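홈 | 연재 | 단편 | 산문 | 지난 호 | 투고 안내

두 손의 규칙

규정집은 200쪽이었다. Gelance 본사에서 보낸 표지에는 '양손 작업 시연 표준, 개정판'이라고 적혀 있었고, 둘째 장에는 이 문서를 읽지 않은 사람은 기록 작업에 투입될 수 없다는 문장이 굵은 글씨로 들어가 있었다. 윤서는 그 문장까지 읽고 덮었다. 서명란은 맨 뒤에 있었다. 거기에는 이미 앞 근무조 사람들의 이름이 줄줄이 적혀 있었는데, 필체로 보아 한자리에서 볼펜 한 자루를 돌려 쓴 것 같았다.

"다 읽으셨어요?"

"네."

윤서는 대답했다. Ka-ming Fung은 더 묻지 않고 규정집을 받아 서랍에 넣었다. 그는 Pudix에서 파견된 품질 담당이었고 한국어를 조심스럽게 했다. 존댓말을 한 번도 틀리지 않았지만, 화가 났는지 안 났는지는 말투로 알 수 없었다.

택배 보관소는 골목 안쪽에 있었다. 동네 사람들이 소포를 찾으러 오는 평범한 곳이었고, 손님이 뜸한 오전에만 기록을 했다. 머리에 카메라를 쓰고, 상자를 꺼내고, 다시 넣는다. 그 영상이 Likden이라는 로봇을 가르친다고 했다. 윤서는 Likden을 본 적이 없었다. 팔이 둘이라는 것만 들었다.

규칙은 이런 식이었다. 소매는 팔꿈치 위로 올린다. 상자를 잡기 전에 손을 멈추지 않는다. 두 손은 상자의 양 끝에 둔다. 옆 상자를 밀지 않는다. 망설이지 않는다.

마지막 항목이 제일 우스웠다. 망설임을 금지하는 조항을 쓴 사람은 틀림없이 책상 앞에서 오래 망설였을 것이다. 망설임은 어디서부터 재는가? 규정집에는 3초라고 되어 있었다. 3초가 안 되면 망설인 게 아니라고. 윤서는 그 숫자가 어디서 나왔는지 물어본 적이 있다. Ka-ming Fung은 "표준입니다"라고 대답했고, 그 표준이 어디서 나왔느냐는 질문에는 물을 마셨다.

그날 오전의 작업은 가운데 칸이었다. 납작한 갈색 상자 하나를 꺼내 계산대로 옮기는 일. 왼손으로 모서리를 감아쥐고, 오른손은 반대쪽 끝을 누른다. 바로 오른쪽에 상자 하나가 세워져 있어서 손가락이 들어갈 틈이 좁았다. 손님 같으면 세워진 상자부터 옆으로 툭 밀었을 것이다. 윤서도 집에서라면 그랬다. 하지만 옆 상자를 미는 것은 위반이었고, 위반 영상은 폐기되었고, 폐기된 영상은 수당으로 치지 않았다.
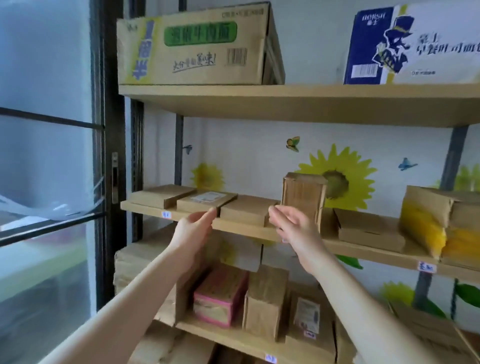 분류: 단편소설 > 일과 기계

"잠깐만요. 다시 하겠습니다."

Ka-ming Fung이 화면에서 눈을 떼지 않고 말했다.

"왜요? 안 밀었는데요."

"오른손이 세워진 상자와 너무 가깝습니다. 미는 것인지 잡는 것인지, 보는 쪽에서 구분이 어렵습니다."

"제가 잡은 건데요."

"압니다. 그런데 로봇은 모릅니다."

윤서는 선반을 보았다. 위 칸에는 소고기면 상자와, 모자 쓴 그림이 찍힌 하얀 상자가 나란히 있었다. 그 뒤 벽에는 해바라기가 그려져 있었다. 처음 출근한 날 윤서는 저 나비도 로봇이 배우느냐고 물었다. Ka-ming Fung은 배경은 무시하도록 되어 있다고 했다. 누가 무시하도록 했는지, 정말 무시하는지, 무시한다는 걸 어떻게 확인했는지는 역시 표준의 영역이었다.

"그럼 옆 상자를 치우고 찍으면 되잖아요."

"선반을 정리해서 찍는 것은 5장 위반입니다. 현장 그대로여야 합니다."

"현장 그대로면, 사람들은 민다니까요."

그는 처음으로 고개를 들었다. 윤서는 내친김에 계속했다.

"손님들 보세요. 한 손으로 빼고, 옆의 것 넘어뜨리고, 발로 문 열고 나가요. 그게 현장이에요. 여기 규정대로 상자를 꺼내는 사람은 세상에 저 하나예요. 그러면 그 로봇은 누구한테 배우는 거예요? 저한테 배우는 거예요, 규정집한테 배우는 거예요?"

Ka-ming Fung은 한참 말이 없었다. 3초는 확실히 넘었다.

"Huang에서 사고가 있었습니다."

그가 말했다. Huang은 이 일을 먼저 시작한 물류 창고의 이름이었다. 윤서도 규정집 첫 장에서 본 기억이 있었다.

"12월이었습니다. 로봇이 옆 상자를 밀었습니다. 상자가 떨어졌고, 선반 반대편에 사람이 있었습니다. 기록을 찾아보니 시연자 2명이 그렇게 했습니다. 밀고 꺼냈습니다. 아주 자연스럽게요."

"다쳤어요?"

"발등입니다. 지금은 걷습니다."

윤서는 할 말이 없어서 소매를 한 번 더 걷었다. 그런 이야기라면 규정집 둘째 장에 굵은 글씨로 넣었어야 했다. 읽지 않은 사람은 투입될 수 없다는 문장 대신에. 하지만 또 생각해 보면, 사고를 아는 사람이 만든 규칙이라고 해서 모두 그 사고와 상관이 있는 것은 아니었다. 옆 상자를 밀지 말라는 것은 알겠다. 망설이지 말라는 것은? 선반 반대편에 사람이 있는지 궁금한 사람이라면 좀 망설여야 하는 것 아닌가.

그 말을 했더니 그는 수첩을 꺼냈다. 정말로 적었다. 중국어로 적어서 윤서는 읽을 수 없었다.

"의견으로 올리겠습니다."

"올리면 바뀌어요?"

"제가 올린 것이 여러 개 있습니다."

"바뀐 건요?"

"표지 색깔이 바뀌었습니다."

농담인지 아닌지 역시 알 수 없었다. 윤서는 먼저 웃었다가, 그가 웃지 않아서 그만두었다.

두 사람은 다시 자리를 잡았다. 시작 신호가 울렸다. 윤서는 손을 뻗었고, 상자 앞에서 손을 멈추었다. 세워진 상자 너머를 보았다. 벽뿐이었다. 해바라기와 벽. 그래도 보았다. 속으로 하나, 둘을 세고, 셋을 세고, 하나를 더 세었다. 그런 다음 왼손으로 모서리를 감고 오른손을 틈에 천천히 밀어 넣어 상자를 꺼냈다. 옆 상자는 움직이지 않았다.

계산대에 상자를 내려놓고 돌아보니 Ka-ming Fung이 판정 단추 위에 손가락을 올린 채 화면을 보고 있었다. 통과와 폐기, 단추는 둘이었다. 윤서는 카메라 끈 밑으로 흘러내린 머리카락을 밀어 넣으며 기다렸다. 유리문 밖에서 누가 손잡이를 당기는 소리가 났다.

"손님 오셨어요."

윤서가 말했다.

"네."

그는 대답했지만 손가락은 그대로였다.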